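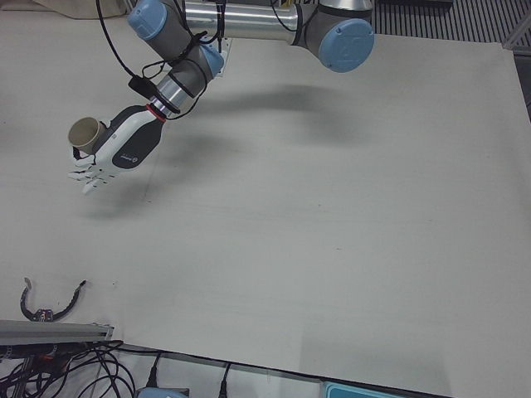
Hand holding the tube, cables down the wrist

Hand drops the tube when the wrist turns - club project, help
posted by mcasden_club, 2026-06-21

Hi all. Student robotics club here, our task is pick up a short beige tube, turn it over, set it down inside a taped square. Picking up is fine. But when the last joint rotates past 25 degrees or so the fingers sort of relax and the tube slides out. Tried slower, tried a tighter grip value, no change. We have 3 weeks till the demo and I'm out of ideas. Cables are tied to the arm with thin ties, could that be it?? Software is Triveritz, whatever version the school has.

Marisol Ccori
Look at the cables first. You've got that little black module hanging in line by the wrist and if it swings, the connector gets tugged every time the joint turns. We had the exact same thing last June, lost more than 29 runs to it before someone noticed. Strap the module to the forearm, leave a loop of slack between it and the hand, then turn the wrist by hand with power off and watch wether anything goes tight. Also log the finger current. If it drops to zero at the same angle every time - wiring. If it fades slowly it's a grip timeout, check the hold setting in your script.

drellar_dan
just use foam tape on the fingers, worked for us

quintero7
Foam won't help if the fingers are opening. Do what Marisol said. One thing to add, re-zero the hand after you move teh cables, ours was off by a bit and grabbed the tube crooked for 3 days. Post the current log if you get one.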